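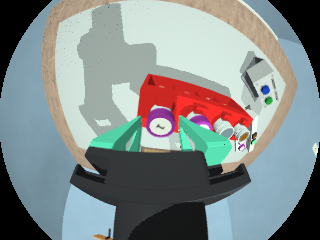
Magdolna Bognár thinks I've got the money in the wrong places. Her note came back on the draft equipment list this morning and it was short: too much on the arm, next to nothing on what the arm holds, and not a penny for anything breaking. She'd also like to know why there's a line for a second control box when we haven't wired up the first one.

Fair enough on all counts, I think, though I sulked over it for the length of a cup of tea.

March, 9.40 am

So, starting again on the list. For anyone reading this later: we're still planning the vial bench for Zosindale, the real one, and everything we know so far comes out of the simulated one. The virtual bench has cost us electricity and my eyesight. The real one has to be bought, delivered, bolted down and paid for out of a pot that got smaller over the winter.

The old list had 11 lines. I've pasted it below the way it stood before Magdolna's note so I can't pretend later that it was cleverer than it was.

1. Arm, with controller
2. Base for arm
3. Gripper
4. Table
5. Mat for the tabletop
6. Vial racks
7. Vials and caps
8. Control box with buttons
9. Control box, second
10. Camera for the wrist
11. Cables, fixings, bits

"Cables, fixings, bits" had a sum of £90 next to it. I typed that in one go without opening a single catalogue, and I'm a bit ashamed of it (Magdolna put a ring round it and nothing else, the cruellest thing she's done since I joined).

Arm first. There are two real choices, Ravano and Cunov. Ravano will sell us the arm by itself, or the arm with their own fingers and a year of support. Cunov only does the bundle. I'd been leaning towards Cunov all through the autumn, mostly on the strength of their manual, which is lovely, properly written, you could read it on a train. But the bundle brings a gripper that opens flat and wide like a pair of bread tongs, and our whole plan rests on narrow angled fingers that can come in either side of a cap without knocking its neighbour. We'd be paying for a gripper and putting it straight in a drawer.

With Ravano we can leave the fingers off and print our own. Daft as it sounds, that might decide it. The mint-green ones in the simulation were only ever meant as a placeholder shape, and the colour was whatever was loaded when I drew them, but I've grown fond of them and so has the software. They taper towards each other and leave a decent gap to look through, so the wrist camera gets a fair view of the cap as the hand comes in. I'd want to keep that gap. Every finger design I've tried that grips harder also fills the gap with plastic, and then you're asking the camera to look at the back of its own hand.

Printing costs: I've asked for prices on a set of fingers in three materials. Reply from the print people is promised for after lunch. (Later: it came, see below.)

11.15 am

Spent an hour on reach, and reach turns out to be a budget matter, annoyingly. The longer Ravano arm is a good deal dearer than the short one. If the short one does the job, that difference pays for spares, and Magdolna's third complaint goes away.

The short arm standing directly on the tabletop is no good, it has to fold up like a deckchair to get at anything near itself. Lifted on a box it's far happier. The forearm comes down from above, the wrist ends up pointing more or less where you'd like, and the elbow stays out of everybody's way. The box in the model is a plain tan thing that I dropped in one evening to get the height. For the real bench it needs to be something that won't wobble, and "something that won't wobble" has to be a line of its own with a drawing. I had it down at the price of a bit of timber. Dobos have quoted £332 for a welded stand to our height, powder coated, with the bolt pattern drilled. I yelped a little. Then I went and priced the steel, plus somebody's afternoon, plus the second afternoon when the holes don't line up, and I stopped yelping.

Putting the stand in at the Dobos price, then. Base for arm: £332. That's the first number on the new list I'd defend in a meeting.

Still to sort on the stand:
- where the arm's cable leaves it (out of the back, please, and not over the mat)
- whether the coating adds anything to the height, ask Dobos
- whether we can get a hand underneath to do up the bolts

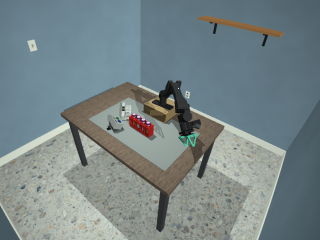 Which brings me to the table, and how much of it we need. I'd written down the biggest one in the catalogue on the grounds that nobody ever asks for a smaller bench. But look at what lives on it: the arm on its base towards the back, a grey mat with wood left showing all round, the red rack, the control box, and the white power block. There's room to spare in front. I've been moving the rack about for weeks and have never once wanted the far corners. A smaller table would also go through the door at Zosindale without taking its legs off, and having met that door I'd count it as a real saving.

Against that: once there's a person standing at it with a tray of vials, they'll want somewhere to put the tray. The simulation has no trays and no people and never needs to put its tea down. I'm going to keep the middle size on the list and hang a shelf over it. A board and a couple of brackets is cheap, we've already got one on the wall in the model, and it keeps the clutter off the mat.

Slender legs look nice and I don't trust them. When a real arm stops sharply the table gets a shove, and everything standing up in a rack gets the same shove. Have asked for the heavier frame as an option. If it's silly money we'll brace the ordinary one ourselves.

1.50 pm

Printed finger prices are in. The cheap plastic is so cheap that I can put down several sets and still be under what I had for "Gripper" before. The middle one is tougher and not much more. The posh one is posh. Plan: buy the middle one for the fingers that stay on the arm, and the cheap one for all the shapes we'll try and hate. So line 3 splits into two, gripper body and fingers, and the fingers line gets bigger, just as Magdolna said it ought to. I've told her so. She sent back a tick.

Caps next, and I've been underspending here too. I'd put down one kind of vial and one kind of cap, the purple one, and priced it by the box. But we've also got ribbed caps in the model, one with a grey rim and one with a white, and I didn't include them for fun. The sites really do send us a mixture. If all we buy is purple, we'll end up with a beautiful bench for purple caps, and some poor soul will turn up with a bag of ribbed ones in the first week. So: purple, plus two sorts of ribbed, smaller boxes of each. Costs a bit more per cap. Worth it, I'd say.

Racks. The red rack's fine. I'd like the real ones in more than one colour though, if the price is the same, as I'm slightly nervous that everything we've taught the system about racks is that they're red. Have written to Dobos to ask whether they do other colours off the shelf or whether that's a special order. If it's special, we buy red and somebody gets busy with tape.

Control box. Right, this was Magdolna's last point and the one I was all set to argue about. I put in a second one as a spare for the first. She says a spare for something we haven't tested is just two of something we haven't tested. I've no answer to that. One box comes off the list. What I would like to keep is a bag of spare buttons, a blue and a green at the very least. They'll get pressed by fingers and by a robot and I know which I expect to be rougher. Also I want to agree which button does what and have it on a label before anything is wired, and not discover that half of us remember it the other way round.

4.20 pm

New state of the list, no totals yet:

Arm: Ravano, short, no fingers. Waiting on the formal quote.
Stand: Dobos, £332.
Gripper body: Ravano, same order as the arm so it comes in one delivery.
Fingers: printed, two materials, several sets.
Table: middle size, heavy frame if we can stomach it.
Shelf: board and brackets.
Mat: light grey as in the model, two of them, one will get something spilt on it.
Racks: red, other colours if they don't charge.
Vials and caps: purple and ribbed.
Control box: one. Spare buttons.
Wrist camera: unchanged, though I want to check the lens. The one in the model bends straight edges like anything and I'd like the bought one to match it as closely as we can get, or else the other way about.
Cables and fixings: to be worked out properly, item by item, with the catalogue open. The £90 is dead.
Breakages: new line. Magdolna to suggest a figure, as she seems to have one in mind.

Delivery to Zosindale isn't in any of it yet. Ravano quote to our door only. Dobos will deliver to the site but need someone there to sign, and the stand's too heavy for one person to carry up from the loading bay. Must ring the site office and find out when the goods lift is free.

Also must not forget: ask Cunov, nicely, whether they'd sell us just the manual.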